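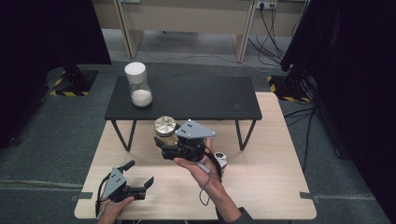 One reader in Troststead wrote in to say her phone was down to half a day on a charge and the shop had quoted her for a new handset. Could she try anything first? She could, and most of it takes a few minutes at the kitchen table.

Start with the charging port. Switch the phone off, shine a torch in and ease out any fluff with a wooden cocktail stick. Don't use a pin. If the plug now sits flush, the cable was probably never at fault.

Next, open the battery page in settings and look at the list of apps. Mine had 311 on it, counting the ones that came with the phone, and a shopping app I'd forgotten was top of the list for background use. Remove what you don't need and stop the rest refreshing on their own.

Turn the screen brightness down and set it to go off after 30 seconds.

Keep the phone out of the sun while it charges, and take it out of a thick case if it gets warm. Overnight charging is fine if the phone has a setting that holds it at 80 per cent.

If the battery is over four years old, none of this will do much. The repair counter at Grillard in Kundbridge fitted one for me the same afternoon. Back up your photos before you hand it over, and write down your passcode.

Updated 9 September 2025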